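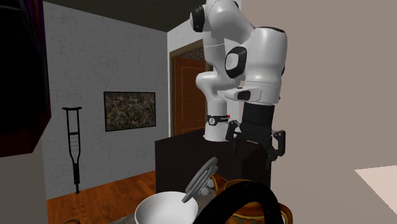
Ismail Naciri wrote to me after my last talk that I spend too long on flour and not enough time on water, and that people in small bakeries go home without knowing what to change tomorrow. I think he is right, so tonight I begin with water.

Slide 1. Say good evening. Ask who bakes with sourdough at home and who sells it. Wait for the hands.

Slide 2. Water temperature. In our bakery in Pastuncombe the tap gives very cold water in February. We mix it with warm water until the dough comes out of the mixer at 25 degrees Celsius. Speak slowly here. The number is for the dough, and many people write it down for the water.

Slide 3. The Asalgate loaf. Tell the story of the sour batch (short!). I left the dough for 7 hours because I trusted the clock and did not look in the tub. We sold it to the Ristić café as "extra sour" and they asked for it again.

Slide 4. Salt. I add it after the first rest. Some bakers add it at the start and their bread is also good. Do not argue about this, last time it took all the question time.

Slide 5. Keeping notes. We bake around 2,000 loaves in a month, and each batch has one line in the notebook: room, dough, hours, result. Pass the notebook to the first row.

Questions. If somebody asks about rye, I say that I bake very little of it. Leave the room by nine.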